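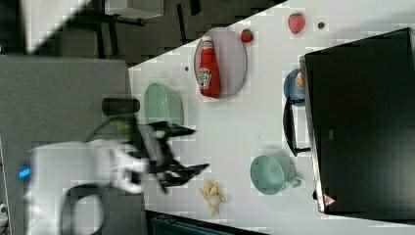
Obadia Kioko asked after the last class why we cannot simply write down all the positions and let the arm repeat them. It is a good question, and several groups have the same one, so I begin the notes for unit 2 with it.

A fixed list of positions works as long as every object stays where it was when you wrote the list. On our table this is never the case. Other groups use the same objects, and a mug that is moved by the width of a finger can already be lost. For this reason your program must get the position of the object first and plan the motion after.

Task for this unit

Each group chooses one object for the Prundel exercise. The toy strawberries are small and need a careful approach. The mug has a handle, and you must decide if you take the handle or the rim. The ketchup bottle on the pink plate is long, so the direction of the fingers is important: close them across the bottle, not along it. The bowl is the hardest one in my opinion — I recommend it only to groups which finished unit 1 early.

Order of work

Write the approach point, the grasp point and the retreat point in your notebook before you touch the keyboard. The approach point is 90 mm above the grasp point. Run the motion first in the Zovska simulator, then on the arm with reduced speed. One student stays at the stop button during the whole run and does nothing else.

Keep the cable in mind. When the wrist turns far to one side, the loop becomes tight, and the program does not know this. If you need a large turn, divide it in two smaller ones and watch the cable between them.

Each group has 45 minutes at the arm. Please sign in the Khaemba list before you start.

What to hand in

One page with the three points, your reason for the grasp direction, and the log file of your best run. Write also about one run which failed. In past years these were the most useful pages for the other students, and I do not take points away for a failure that is explained well.

The reports are due in the first week of May. Groups without a log file should speak with me before that.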